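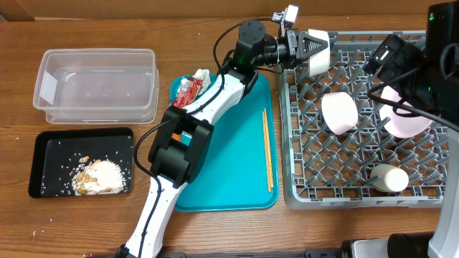
Lustlow Line Interior Refit: Progress Report to the Funder
Reporting date: April 25, 2026

Status

The refit covers 25 passenger cars on the Lustlow line. Work on the floors and wall panels is on schedule. Seat covers are behind, for the reasons given under Supply.

Wall and ceiling film

Geniton has printed all of the film for the first group of cars. The order comes to 1050 panels, of which 684 are now fitted. The artwork follows the route from the harbor to the hill stations, and each car carries one section of it. Panels near the doors are cut in two pieces so that the emergency handles stay clear. The first cut left a narrow gap over the door pockets. The template was corrected and the affected panels were replaced at the supplier's cost.

The film passed the fire and smoke tests in the thickness specified. A matte top coat was chosen after the gloss version threw reflections onto the route displays. Cleaning crews have been told to use the neutral cleaner only — the citrus product lifts the edges of the film.

Floors

Wieser completed the floor covering in the first group of cars. Two had corroded subfloor plates under the end seats, and the plates were replaced before the covering went down. This work was paid from the repair allowance. The allowance is sufficient for the remaining cars if the rate of corrosion stays the same, but the older cars have not been opened up yet.

Supply

Sekard delivered 192 seat covers in the first batch. The second batch was rejected at inspection because the blue did not match the approved swatch. A new dye lot has been agreed and a sample is with the depot. Cars are going back into service with the old covers and will be called in again for the change, which takes one night shift per car.

Budget

Spending is within the approved amount. No transfer between budget lines is requested. The late seat covers move one payment into the next quarter.

Next period

Fit the remaining wall panels. Open the floors of the older cars and report on their condition. Approve the seat cover sample and confirm delivery dates with Sekard. The last car is due back in service in August.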